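Handout 4: Showing the Robot How It Is Done
Evening course in practical robotics, Tadel Learning Center
Notes by Ylva Hedlund

Welcome back, everyone, and a special hello to those of you who joined after the first sessions and have been reading your way through the earlier handouts at what must have been quite a pace. Tonight we leave the written programs alone for a while and talk about demonstration, where a person carries out the task through the robot and the robot keeps a record of everything it felt and saw along the way. Our running task, this week and next, is the network cable: pick it up, bring it to a port, push it home, let go.
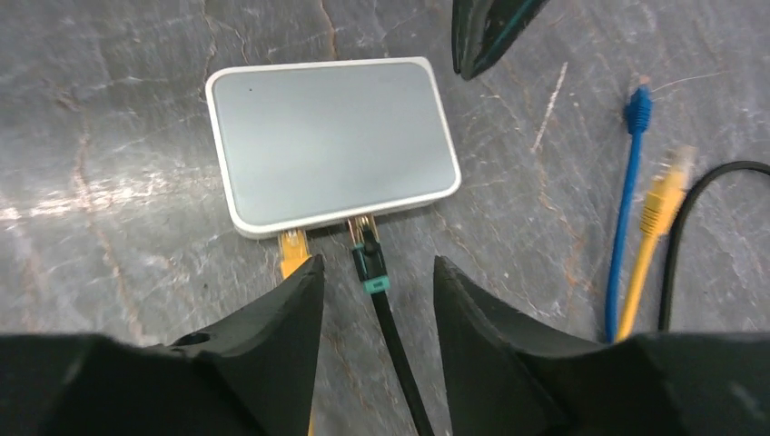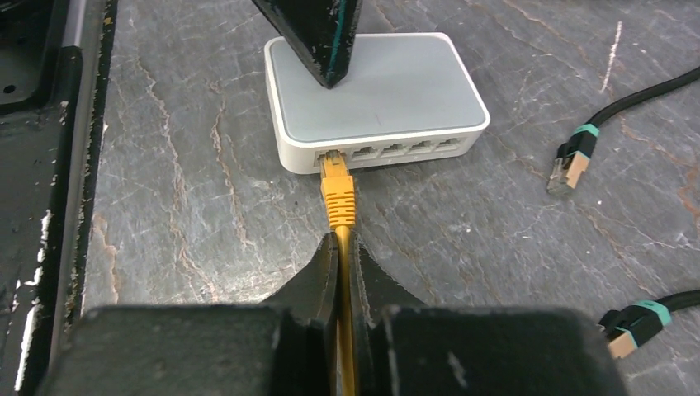 Views from the wrist camera at the cable bench. A yellow network cable is plugged in at the left in both; the second view has four ports standing open beside it.

I picked cables for this part of the course for a reason that will be familiar to anyone who has ever crawled behind a desk. You know perfectly well how to plug one in, and yet if I asked you to write down exactly what your fingers do, you would get as far as "line it up and push" and then find yourself waving your hand in the air. (We tried this with the May group and there was a great deal of waving.) A demonstration lets us skip the writing down. You do the thing, the robot records it, and the part you couldn't put into words comes along with the rest, at least if you do it well and do it enough times.

1. Two ways of showing

The first way is hand guiding. The arm is put in its soft mode, where the motors hold up the arm's own weight and very little else, and you take hold of it near the wrist and walk it through the job. It is a lovely way to begin. Most people have the feel of it inside a few minutes, and you are close enough to see the plug properly. The trouble is that your hand is now part of the event. Some of the force at the plug is yours, and the force readings have you mixed in with them. Your sleeve and your knuckles also turn up in whatever the overhead camera sees, and when the robot runs by itself later on, there will be no sleeve and no knuckles, and the pictures it gets will be different from the ones it learned from.

The second way is remote control. You sit a little apart and move a leader arm, a small light copy of the big one, and the big one follows. (Some labs use a hand controller or a 3D mouse, and Dineo Lekota will bring a controller next time for anyone who would like to compare.) Now the force readings belong to the robot alone, and the camera views are the same kind it will have when it works by itself. The price is that you lose your sense of touch. The leader arm in our Orau kit gives no push back at all, so you may be leaning on a plug with far more force than you would ever use with your fingers and feel nothing whatsoever. Everyone does it at first, me included, and I have a bent plug in my desk drawer to prove it.

For the cable task we will use remote control for the recordings that count, and hand guiding for warming up and for working out a sensible path. You are welcome to do both on the same evening.

2. Learning to look through the wrist

When you operate from the leader arm, try hard to work from the wrist view on the monitor. I know it is tempting to crane your neck and look at the bench directly, and your demonstrations will even seem smoother if you do, but think about what the robot is left with. If you made a decision using something only you could see, then the record shows a movement with no cause that the robot can find. It will try to learn from that anyway, poor thing, and it will learn something odd.

The wrist view takes getting used to. The fingers are big and close and they hide a good part of what is under them. Look at how the cables run back toward the fingers in the two views near the top of this handout, and in the first one how the left finger covers the yellow cable a short way below its plug. You can see the plug end nicely and lose the rest of the cable almost at once. So get your alignment settled early, while there is still some open space between the fingertips and the port, and don't count on fixing it at the last moment.

Notice the background too. A veined gray surface gives the camera plenty of lines and streaks that have nothing to do with the task, and a thin dark cable can run alongside them in a way that puzzles a learner that has only ever seen plain white tabletops. I'm fond of a busy surface for exactly this reason. The same goes for spare cables lying nearby. Leave them there for a good share of your recordings, and move them between one recording and the next, so the robot has a chance to find out that they don't matter.

3. What a good demonstration looks like

Please read this section twice, even if you have operated before.

Start from the home position, with the gripper open, and wait a breath before you move. Trim the stillness later if you like, but a recording that begins in the middle of a movement is a nuisance to everybody.

Go steadily. Slow is fine, and very slow is less fine than you would think, as long pauses teach the robot to pause. Huw Gittins, who ran this session before me, used to tell people to move as though they were carrying a full cup of tea to somebody they liked, and I have never found a better way of saying it.

Take the plug by its body, behind the clip. If you grip the cable itself, the plug will swing, and you'll spend the rest of the recording chasing it.

Stop just short of the port, check the angle in the wrist view, and correct it there. Then go in along a straight line. If it catches, back out a little and try again, and keep that recording! A calm recovery is worth having. What we don't want is wriggling, where the operator leans on the plug and stirs until something gives.

Open the fingers fully before you back away. A half-open release can drag the plug sideways, and in remote control you may not notice until you watch it back.

Change something each time: the angle of the box, its distance from the arm, the color of the cable, which port you are aiming for. Say the port out loud before you start and write it in the log, so that the person sorting the recordings afterward knows what you meant to do.

4. How many, and how we sort them

Each pair should aim for 200 recordings over the two bench evenings. It sounds like a great many, I know, but a tidy one is short, and once you find your rhythm they go by quickly. Swap seats with your partner often. Tired hands make sloppy recordings and you will be the last to notice.

Mark each one in the log as clean, recovered or failed. Clean means the plug went in at the first approach. Recovered means you backed off and tried again and got there. Failed means it did not go in, or something was knocked off the bench, or you lost the cable altogether. Keep the failed ones in their own folder and don't delete them, however embarrassing. Trygve Myklebust will use them in his session on telling success from failure, and last year he was rather short of material because everyone had been so tidy.

A word about that judgment, by the way. It is quite hard to tell from a single still whether a plug is seated properly or only resting in the opening. So make your mark in the log at the bench, after a light tug on the cable by hand with the arm stopped, and don't leave it to be guessed later from the pictures.

5. Bench manners

The stop button stays within reach of the person who is not operating, and that person watches the arm and not the monitor. Hands stay off the bench while the arm is live, including when a cable slides somewhere silly. Stop, fix, restart. Long hair tied back, lanyards off, please. If the arm makes a noise you haven't heard before, stop and call me or Dineo over, and never mind about the recording.

6. Before next time

Read the Amundsen chapter on learning from demonstration as far as the part on compounding errors. It is heavier going than these notes, so give yourself a quiet hour and skip the proofs if they make you cross. Then write me half a page on the following. Suppose all of your recordings aimed at the leftmost port. What would you expect the robot to do when that port is already taken and the others are free, and what would you record to help it? There are several sensible answers, and I'd much prefer an honest guess with your thinking laid out to something copied from the chapter.

Aslak Nyberg has the bench booking sheet and will pass it along at the break. If you can't make either evening, tell him early and he'll try to fit you in with the Zadencombe group, who use the same arm and the same log format. Bring a cable from home if you have one lying around, the older and more awkward the better.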